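The Spare Pillow

Teresa Doherty rang at ten past nine to say she'd be with me by noon, which gave me less than 3 hours to turn my aunt's back bedroom into somewhere a paying guest might want to sleep. I'd had it since November. I'd been meaning to get to it since November, too.

You have to understand about my aunt and that room. She bought all the furniture for it in one go from a shop called Flerkano, the winter she turned seventy, because she said she was sick of brown. So in came the pale bed with the light underneath it, and the big shiny cabinet that throws colours back at you, and the tub chair. She paid 3,476 pounds for the lot and kept the receipt in her purse so she could get it out and be cross about it in cafés. Then she hardly ever let anyone sleep in there. It was for best.

I started on the floor, as she'd have told me to, because whatever ends up on the floor is what people notice when they come through a door. I got down on my knees with my cheek nearly on it. Hairgrips, a button, half a mint. And the blanket, of course - the white one with the fringe, which she bought on a coach trip to Kedura and which has been shedding bits of itself ever since.

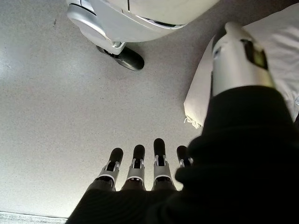 White cloth with its frayed edge on the floor.

I can't be doing with fringes. You fold the thing and the threads go one way, you turn round and they've gone the other. My aunt used to comb hers! She had a special comb for it, a blue one, and woe betide you if you used it on your head. I looked for that comb in both drawers of the nightstand and found a torch, a packet of plasters and a postcard from Umut Kurtuluş.

Well, that stopped me. I sat on the edge of the bed and read it, then I read it again.

Umut had lodged with her for a year when I was at school. He was studying something to do with bridges and he ate like a horse and she adored him. I remembered him mostly as a pair of enormous shoes in the hall. The postcard was from Wurel, with a harbour on the front, and on the back he'd written that he was well, that he'd built a bridge at last, though only a small one, and that he still slept with two pillows because of her. It was dated March 22, 2023. So she'd had it in the drawer all that time and never said a word to me, and she told me everything. She told me what the dentist said about her gums.

I put it back under the torch. Then I took it out again and stood it up on top, and then I thought a guest wouldn't want to look at somebody else's postcard, so I put it in my cardigan pocket and got on.

The trouble was the pillows. There was one at the head of the bed where it ought to be, and there was the spare, and the spare had never had a home. My aunt would put it on the chair in the morning and back on the bed at night, and if you wanted to sit down in between you had to stand there holding it like a baby. I tried it on the chair. I tried it on the bed. I took it off again and walked round with it for a bit, and I could hear her as plain as anything.
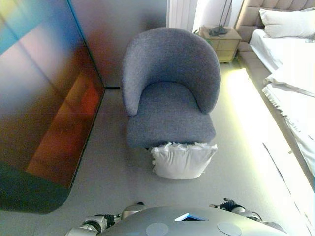

"Where does the second pillow go when someone wants to sit down?"

"At the foot of the bed, on top of the covers, and don't you dare squash it."

That was how she talked to me at every turn, and I suppose I've picked up the habit of answering. I put it at the foot of the bed. I didn't squash it.

By then it was gone eleven and I still had the blanket to see to. I shook it out of the window and frightened a pigeon. I laid it along the side of the bed with the fringe hanging down, and it looked lovely for as long as it took me to walk to the door, and when I looked back it had begun to slide. I tucked it. It slid. I said a word my aunt didn't allow in the house, and I got down on my knees again for the loose threads, picking them up one at a time and sticking them in my pocket with the postcard.
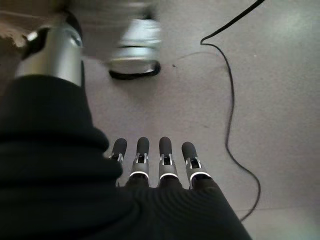

Down at floor level, fingers first.

Teresa was early. They always are, the nice ones. She had a small green case and a cold, and she'd come all the way from Sutter on a bus with no heating, so I sat her in the tub chair with her coat still on and went to put the kettle on. When I came back with the tea she'd taken her shoes off and had her feet flat on the carpet, and she was looking at the light coming out from under the bed.

"Is it meant to do that?" she said.

I told her it was, and that my aunt had thought it was the height of glamour.

"I think so too," said Teresa, and blew her nose.

She asked how many nights I could let her have, and I'd been all ready to say 3, as we'd agreed on the phone, but I heard myself tell her she could stop as long as she liked. She got her purse out there and then. I said we'd sort it out later and would she mind very much if I asked her something, and she said go on.

"Do you like one pillow or two?"

"Two," she said. "If there's a spare."

I went down to the kitchen after that and found a pen. I'd 37 pence in coppers by the bread bin and no stamps, but the post office was open until four, and I had Umut's address there in the corner of the card, in small square capitals.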